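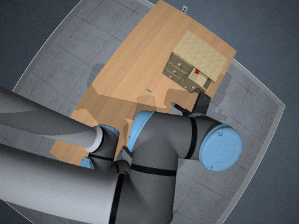

Olga Amaral's answer was that the arm never took her job, it took the part of the job where she got to sit down. We had asked what changed at Wikport after the sorting cell came in, and that went straight into our notes.

Background, short. Wikport stores and returns small parts for repair shops. Pendasis put in the cell in May. The arm works at a table, small items go into drawer cabinets. Before that, two people per shift did it by hand. Now one person watches the cell and the other walks the aisles.

What we did – 2 visits, interviews with the shift, plus the shift log. In the simulation we used a wood table, a small cabinet with drawers and a red handle on it, and one small green part lying on the tabletop. Kept it simple on purpose, ran out of time for more objects.

Log numbers. 752 items in the week we looked at, 308 of them flagged for a person to check. Higher than we expected. Flagged items go in the Issa tray (Issa is the checking software, everybody calls the tray that too). Somebody has to clear it every 20 minutes or the cell stops.

So the work got chopped up. People said the same thing in different words: can't get into anything, always listening for the beep. Walking is up. Lifting hasnt changed. Two said they like it better, less boring, and one of them has started training on Binia, the setup tool, which pays a bit more.

Talking while working is mostly gone. The old sorting bench had two stools facing each other. That wasn't in our question list, should of been.

Problems with our study: one site, one week of log, nobody from night shift. The Friday interview got cut short by a truck coming in. Also our simulation has no person in it, and most of what we found out is about the person.

Still to do – ask for the night log, redo the flag chart by item size.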